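ホーム | お知らせ | おやつ箱 | お店のこと | よくあるご質問 | お問い合わせ

2022-04-19
文:ロスヴィータ・シュナイダー(Roswitha Schnyder)/クローネック(Clorneck)おやつ係

リビングのテーブルに置くだけ!クローネックの「みどりのおやつ箱」、詰め合わせの受付をはじめます

こんにちは、クローネックのロスヴィータです。プレスリリースというと、もっとかしこまった文章を書くものだと思うのですが、社長のベアート・ベルヒトルトに「いつもしゃべっている調子で書いていいよ」と言われたので、その通りにさせてもらいます(あとで怒られたら書き直します)。

今回のお知らせは、おやつ箱です。ふたのない、明るいみどり色の箱に、甘いものもしょっぱいものもパンも一緒に入れて、そのままテーブルに出せるようにした詰め合わせです。本日から受付をはじめました。

もともとうちは、ノスヴィル(Nosville)の商店街で輸入菓子と袋入りパンを売っている小さな店です。棚に並べて、お客さんがかごに入れて、レジに持ってくる。ずっとそれだけでやってきました。ところが今年の1月、常連のレオポルト・リュエッグさんがレジで「家に帰ると、買ったお菓子が全部ちがう場所に行っちゃうんだよね」とこぼしたんです。クラッカーは戸棚の上、パンは台所、チョコ系は誰かの部屋。いざみんなでソファに座って映画を見ようというときに、何がどこにあるかわからない。私、ものすごくよくわかる!と思って、その日の閉店後にさっそく倉庫から箱を出してきました。

最初に試したのはふた付きの紙箱です。見た目はきちんとしていて、贈り物っぽくて、私はけっこう気に入っていました。でも店のみんなで囲んでみると、ふたを開ける人がだいたい決まってしまって、残りの人は遠慮するんですね。そこでふたをやめました。次に浅いかごにしてみたら、今度は袋が寝てしまって、下になったものが最後まで残る。仕入れ担当のアロイス・タナーが「立てられる深さがいるよ」と言うので、あれこれ取り寄せて、最後に残ったのがこのみどりの箱です。背の高い袋は奥に立てる、小さいものは手前に入れる。それで落ち着きました。

色についてはかなりもめました。アロイスは白がいいと言い、ベアートは茶色がいいと言い、私はみどりがいいと言って一歩もゆずりませんでした。お菓子の袋って、赤や黄色やオレンジがとにかく多いんです。白い箱だとちょっと病院の備品みたいに見えるし、茶色だとパンが目立たない。みどりなら、赤い袋も、こんがりした焼き色も、どれも元気に見えます。いまではアロイスも「まあ、悪くない」と言っています。彼の「悪くない」はかなりの高評価なので、私の勝ちということにしています。

さて、中身のお話です。

おやつ箱は4種類からお選びいただけます。

「いつもの箱」
クラッカー、焼き菓子、袋入りのスナックを合わせた、いちばん基本の詰め合わせです。迷ったらこれにしてください。店のスタッフが自分の家用に買っていくのも、たいていこれです。

「朝にも食べたい箱」
個包装のパンが多めです。夜のおやつに半分、翌朝に半分、という食べ方をするお客さんが多くて、それならいっそパン寄りの箱を作ろうということになりました。コーヒーにも牛乳にも合います。

「しょっぱい箱」
名前の通りです。甘いものが入っていないと落ち着かない方には向きません。ビール好きのリュエッグさんは、試食の段階でこれを一人でずいぶん食べていました。

「赤い袋の箱」
中国語のパッケージのお菓子を中心に選んだ箱です。漢字が大きく入った赤い袋って、テーブルにあるだけで気分が上がりませんか?私は完全に袋の見た目から入りました。味のほうはアロイスがちゃんと確かめていますので、ご安心ください。

どの箱も、詰めるのは一つずつ手作業です。詰め方にも少しだけこつがあって、まず奥の角に背の高い袋を立てます。それから両側をクラッカーなどの大きい袋で支えて、真ん中につぶれやすい焼き菓子を置く。パンはいちばん最後です。焦って先に入れると、だいたい誰かの角が刺さってかわいそうなことになります。入りきらなかったら、無理に押し込まないで箱の横に置いてください。うちのテーブルでも、箱の外に何かしら転がっているのがふつうです。

お値段は4種類とも共通で、中身だけの詰め替え用もご用意しました。箱は一度買っていただければ、あとは詰め替え用だけで続けられます。ご注文の際に「箱あり」「箱なし」をお選びください。初回の受付は751箱までとさせていただきます。中途半端な数ですよね。倉庫にあるみどりの箱をアロイスが数えたら、この数だったんです。切りよく減らすことも考えたのですが、ベアートが「あるなら全部出そう」と言うのでそのままになりました。

試食会のこともお話しさせてください。1月の終わりに、店の2階を開けて、ご近所のみなさんに集まっていただきました。来てくださったのは80人ほど。お茶をいれて、ソファとテーブルをいくつか並べて、箱を出して、あとは好きに過ごしてもらうだけの会です。アンケート用紙も用意したのですが、みなさんおしゃべりに夢中で、戻ってきた紙にはほとんど「おいしかった」としか書いてありませんでした。うれしいけれど参考にならない!それで後半は私がテーブルを回って、直接お話を聞くことにしました。

いちばん多かったのは「小さい袋をもっと入れてほしい」という声でした。大きい袋は開けたら食べきらないといけない気がする、というんですね。なるほどと思って、最初の案より小袋を増やしました。それから「甘いものとしょっぱいものを分けないで」という声。これは私も大賛成で、しょっぱい箱以外は、仕切りを入れずに全部まぜています。探しながら食べるのが楽しいので。

近くで喫茶店を営むイッサ・ズービさんも来てくださって、こんな言葉をいただきました。「うちの店でも閉店後にスタッフで囲む用に一箱ほしいですね。冷蔵庫の横に置いておいたら、たぶん次の日にはからっぽですけど」。ズービさんのお店には、受付初日のぶんからお届けする約束をしています。

テーブルクロスについてのお問い合わせも、試食会のときにずいぶんいただきました。青い地に、白とピンクのチェックの線が入ったものです。あれは商品ではなくて、私が好きで敷いているものなんです。でもあまりに聞かれるので、生地屋のマルティ(Marti)さんに相談して、似た雰囲気の布をおやつ箱と一緒にご案内できないか考えているところです。まだ何も決まっていないので、期待しすぎずにお待ちください。

ご家庭での置き場所ですが、私のおすすめは断然、ソファの前のテーブルです。台所に置くと、そこは「しまう場所」になってしまうんですよね。座ったまま手が届いて、中身が上から見えて、取りたい人が勝手に取れる。これがいちばんよく減ります。減りすぎて困るというご家庭は、どうぞ台所に置いてください(うちの夫はそちらを強くすすめてきます)。

お子さんのいるご家庭では、週末だけ箱を出すという使い方もいいと思います。試食会に来てくださったお母さんが、平日は空の箱に折り紙や色鉛筆を入れておくつもりだとおっしゃっていて、それはすてき!と思わず大きな声が出ました。おやつの粉が残っていたら、やわらかい布でさっと拭いてから使ってくださいね。

配送は、ノスヴィル市内であれば私たちが自分で回ります。市外の方には、配送会社のデルクネス(Derkness)さんにお願いしてお届けします。箱の中身は動かないように紙で押さえてお送りしますが、届いたらぜひ一度全部出して、ご自分の好きなように詰め直してみてください。人によって並べ方がまるでちがって、見ていておもしろいです。ベアートは色別、アロイスは背の順、私は食べたい順に手前から入れます。

それから小さな募金のこと。ノスヴィルの子ども図書室で、古くなった椅子を入れ替える計画があります。おやつ箱の売り上げの一部を、そちらに寄付することにしました。まずは合計1,000フランをめざします。図書室は飲食禁止なのでおやつ箱は持って行けませんが、帰り道にうちの店の前のベンチで一休みしてもらえたらうれしいです。

ご注文は、店頭かお電話、またはこのページのお問い合わせからどうぞ。アレルギーのある方は、ご注文のときに必ずひとことお知らせください。中身は仕入れの都合で入れ替わることがありますので、原材料はその都度、袋の表示をご確認いただくようお願いします。苦手なものがある場合も、遠慮なく書いてください。「レーズンだけは無理です」みたいなご連絡、大歓迎です。私もそうなので。

取材や撮影のご相談も受け付けています。平日の午前中なら、たいてい私かベアートが店におります。午後は配達に出ていることが多いので、お電話に出られなかったらごめんなさい、夕方にかけ直します。お越しの際は、お茶とおやつをご用意してお待ちしています。

お問い合わせ先:クローネック おやつ箱係 ロスヴィータ・シュナイダー

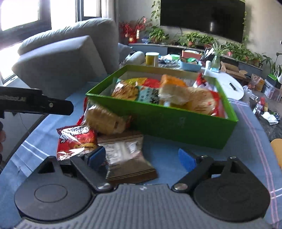
クローネックの「みどりのおやつ箱」。焼き菓子とスナックを詰めて、青いチェックのテーブルクロスの上に。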